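4.2 Small items, divided trays and the paper carrier

The second part of the study concerns the handling of small items between the point at which they enter a household and the point at which they are given a settled place. Earlier work on domestic storage has concentrated on large and regular goods, such as tins, bottles and folded clothing, for which shelf depth and stacking height are the main limits. Small items have received less attention. They are light, they differ widely in shape, and they are often kept together only for want of a better arrangement. In the Kirnum survey, which supplied the 3000 written entries used in this section, the words most often given for such a collection were "bits", "odds and ends" and "the drawer".

Entries were made by the households themselves on a printed form. Each entry recorded one occasion on which small items were moved from one holder to another, together with the type of holder, the surface on which the work was done and any item that was left over at the end. Households were asked to write in their own words and were not given a list of permitted terms. The coding scheme was drawn up afterwards and follows that of Ciobanu, with two changes. Card and paper packets were separated from other packaging, and divided trays were separated from open boxes.

The two holders that appear most often in the entries are the divided tray and the paper carrier bag. They differ in almost every respect that matters for sorting. A divided tray shows its contents from above and keeps each group apart from its neighbours, but its capacity is fixed by the smallest compartment. A paper bag accepts items of any shape in any order and hides them almost at once. Once several small things have been put in, the lower ones can be reached only by feel or by emptying the bag.

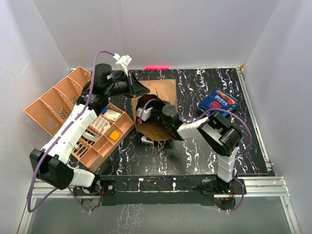

Figure 3. Divided tray with mesh-sided compartments and brown paper bag with string handles, on a dark marbled tabletop.

The condition of the bag at the start of the task proved to be of some importance. A new bag stands by itself when its base has been pressed flat, and its mouth stays square. A bag that has already been used tends to lie down or fold inwards, and the person sorting must hold it open with one hand. Households which reused their carriers described this repeatedly, and several had adopted the habit of rolling the rim outwards before beginning. The handles were also mentioned. Twisted paper handles remained upright and out of the way, whereas thin string handles fell across the opening or trailed on the table, where they could be caught up with the items being moved.

Trays presented a different set of difficulties. Perforated or mesh sides were generally preferred to solid ones, as the contents of a compartment could be seen from the side and dust did not gather in the corners. Flat items, however, were poorly served. Cards, instruction leaflets and sachets were often longer than the compartment intended for them and were laid across the dividers, covering whatever was beneath. In the coding scheme this is recorded as bridging. It was noted in 40 of the entries that dealt with stationery alone, and was more common where the tray was shallow.

A tray that does not rest level also changes the way in which its contents settle. Light items slide towards the lower side of each compartment and may pass over a low divider into the next. Households seldom regarded this as a fault in the tray itself – more often they attributed it to a crowded table, where one end of the tray had been set down on top of something else. Clearing a sufficient area before starting was the remedy most frequently written on the forms, although few entries stated that it had been done.

The written entries were compared with the Clarar guidance on household sorting, which advises that the receiving holder be placed on the same side as the hand in use and that the two holders should not touch. The first recommendation was widely followed. The second was not, particularly on small kitchen tables, and it is doubtful whether it can be applied where the working surface must also hold the item being sorted next.

Leftover items were examined separately. These were for the most part single objects with no obvious group, including loose tags, spare buttons and small packets whose purpose had been forgotten. The form used by Ganido in its earlier trial allowed 5 such items to be listed, and this limit was kept so that the two sets of entries could be compared. Where a household wrote more than the form allowed, the additional items were counted but were not assigned to a group. Their final place of storage is considered in section 4.3, together with the labelling of compartments.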